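I Kept My Old Phone for One More Year, and Then One More

My phone came out of a shop in Cloltham on a wet September afternoon, and I remember the guy at the counter telling me I'd be back in 2 years. Everybody comes back, he said. He was perfectly nice about it. I went home, charged the thing, dropped it on the bathroom floor before dinner, and decided right then that I was going to prove him wrong.

I've been at it ever since, and I have opinions now (my friends will tell you I had opinions before). We've all gotten used to the idea that a phone goes bad like milk. It slows down a little, the battery quits on you at the grocery store, a new color comes out, and there you are in line again with your credit card in your hand.

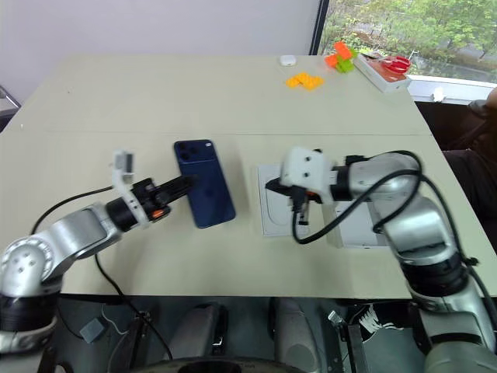 MONEY & HOME

So let's talk about the battery, which is where most people give up. Mine was dying by lunch. I'd be at 20 percent before I'd even finished my sandwich, and I was carrying a charger around in my purse like it was an inhaler. I was this close to buying a new phone! Then I walked past Bhat, the little repair counter between the dry cleaner and the bagel place, and asked what a new battery would run me. Fifty dollars. I had to wait long enough to eat a bagel, and I walked out with a phone that made it to bedtime.

Fifty dollars felt like a lot until I priced the other option. I'd been paying Flernow, my carrier, for an upgrade plan I'd signed up for without really reading it, and when I sat down and added up the bills I'd spent $196 on the right to spend more money later. I called and canceled. It took most of a morning and I got transferred four times, but I had laundry to fold anyway.

The storage problem was my own fault. I had every blurry picture of every birthday cake going back to when my niece was in diapers, plus screenshots of recipes I'm never going to make. I spent a few evenings on the couch deleting things, and I'll admit it got a little emotional in there. I kept the cakes. The recipes went.
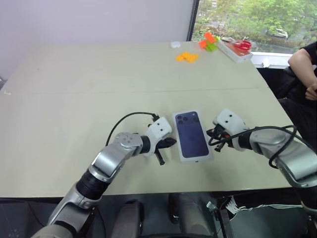

A triple-lens camera on the phone pictured on the box.

I do get the pull of a new one, I really do. I like the box. I like peeling things off other things. My sister upgraded last spring and I held hers for a good while at the kitchen table, tilting it around – and then I gave it back and asked her what it did that her old one didn't. She thought about it. The pictures are nicer at night, she said. Okay, fair, but I'm in bed by ten.

What helped me most was a decent case. I bought a Zasix, thick and ugly and the color of putty, and since then I've dropped my phone down the basement stairs, in the driveway, and once into a bag of potting soil. I also turned off most of the notifications, and I can't say whether that did anything for the battery but it did a lot for me.

There's a crack in one corner now, around the length of my thumbnail. I've stopped noticing it. The repair counter says they can swap the screen whenever I'm ready, and I keep meaning to stop in, probably the next time I want a bagel.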